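Serkel students set arm a sorting test before December final

Students at Serkel College have begun the last round of practice for the Dallel Challenge, a contest in which teams program a robot arm to pick mixed household items out of a bin and put them where they belong.

The college is entering two teams this year, its first time with more than one. Both are drawn from the engineering club, which meets after lessons and has been working on the task since the start of term. The final will be held in December at the Maeng Centre, with teams from other colleges in the region taking part.

Each team gets 300 seconds to clear as much of the bin as it can. Points are given for every item lifted out and placed in the right tray, and taken away for anything dropped on the floor. The items are tipped in by a judge, so no team knows beforehand how they will lie.

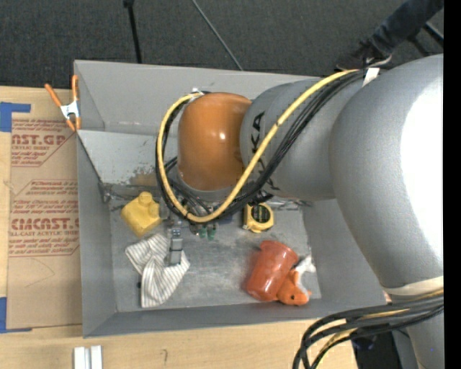
The students say the hardest part has been writing a program that copes with objects it has not met before. Early versions worked well with boxes and blocks but went wrong as soon as the shapes became less regular. The club now practises with a mixed load — a yellow bottle, a tape measure, a crumpled striped cloth, a cup lying on its side and a toy animal among the things used — and changes it often. Soft items are treated separately in the code, as the gripper has to close further on them than on anything solid.

The club's best practice score so far is 183 points, set by the second-year team. The first-year team has reached 125 and is still changing the way its program decides which item to go for first. At present it picks whatever lies highest in the bin, but some members want it to start with the items that have the most clear space on each side.

Josadeo, a local packaging firm, has paid the entry fees and will cover the coach to the final. The firm has also offered both teams a day at its works, where they will be shown how orders are sorted and packed.

Practice runs are open to other students at the college from 4pm on club days. The club is taking new members in both year groups, and no experience of programming is needed. Forms can be collected from the engineering office.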